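Search this site
Search

Notebook - ward results database, April

Started 8:40. Berhanu Fikre sent over the council returns from the Plandel district again, 1,076 rows this time. The last file had 10 fewer, all from the two wards that were merged after the boundary change. I kept both versions.

Tarun ran the match against the candidate list. 70 names did not match on the first pass, mostly spelling and initials. Gadisa Gebru is down twice, once as G. Gebru with no party. Fixed by hand.

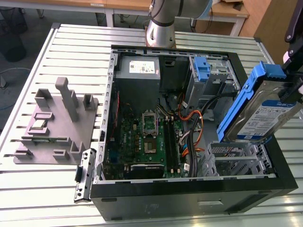
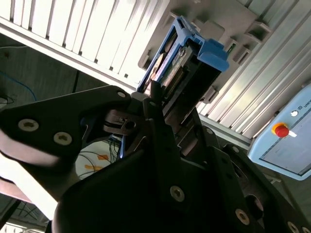 Turnout column still wrong for Onishi ward. It shows 100 percent because the clerk typed votes cast into the registered voters field. Wrote to the clerk's office for the signed sheet and left the cell blank until it comes.

Open question on by-elections: Arlo wants them in the main table with a flag, I would keep them separate - the term dates don't line up and the seat counts come out wrong when the two are added together. Left as is for now.

To do: rerun the seat totals, check the Clirnero speaker vote against the minutes, ask Tarun for his list of spellings.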